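Tuven - par de garras de mão para recolha de demonstrações
417 partilhas | 45 comentários

A Tuven nasceu de uma pergunta que o Yakubu Obi nos fazia vezes sem conta: quanto consegue um braço robótico aprender com pessoas que nunca lhe tocaram? O método que seguimos é simples de contar, embora tenha dado bastante trabalho a acertar. Uma pessoa pega numa garra em cada mão, faz uma tarefa de casa com toda a calma do mundo, e o movimento fica registado para depois treinar o braço. Cada garra leva por cima um cubo branco com marcadores a preto e branco, que nos dá a posição e a orientação da mão, e os dedos são escuros, para contrastarem bem com quase tudo o que há numa cozinha.
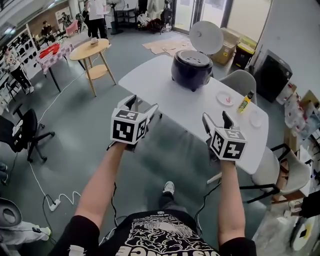
O que medimos

No ensaio de maio juntámos 266 demonstrações com a panela de arroz, feitas em 3 disposições diferentes da mesa - e gostamos muito desta tarefa, porque a tampa obriga as duas mãos a colaborar. O modelo treinado com as duas vistas, a da cabeça e a da garra, portou-se claramente melhor do que o treinado só com a da cabeça, sobretudo nos últimos centímetros antes do contacto. Se só puder guardar uma das vistas, guarde a da garra!

Os dedos são curvos e ficam frente a frente, e um deles tem a face interior preta com textura de favo de mel. Experimentámos antes uma face lisa, da Backlund, e voltámos atrás ao fim de poucos dias.
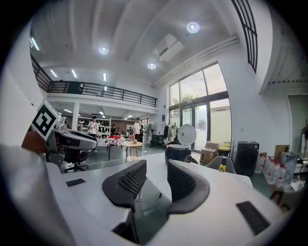

Quanto ao espaço, pedimos apenas uma mesa desimpedida nas bordas e luz razoável. A luz do dia serve perfeitamente, mas convém repetir a calibração quando o sol muda muito, um conselho que damos a toda a gente e que nós próprios às vezes esquecemos. O par vem com os cabos, os dois cubos já montados e o guia de calibração em português. Para grupos que queiram repetir o nosso ensaio, enviamos também a lista das tarefas e as definições de treino - basta escrever-nos, respondemos sempre com gosto.

Artigos relacionados
Zirkura - suporte de cabeça para câmara
Grunano - dedos de substituição, par
Guia de calibração dos cubos Tuven
Notas do ensaio de maio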